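Tabletop styling

Tabletop styling is the arrangement of decorative and everyday objects on a table or similar surface. Common elements include large-format books, framed prints, tissue boxes and artificial flowers. 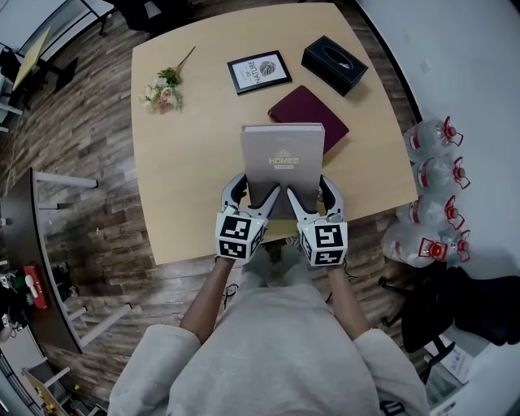
A hardcover book held upright on a light wood-grain table, with a notebook, framed print, tissue box and artificial flowers.

Books often serve as the base of an arrangement and are usually laid flat with the cover facing up. In her­ guide of August 2024, the Starkstead designer Hatem Gaber recommends limiting a small table to four objects.
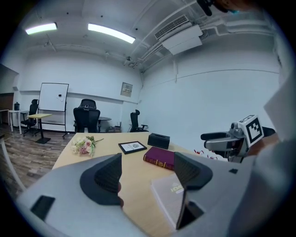 Framed prints may be laid flat or propped against a wall. Artificial stems need no water and may be placed without a vase. Dust is removed with a dry cloth.

See also: Centerpiece, Coffee table book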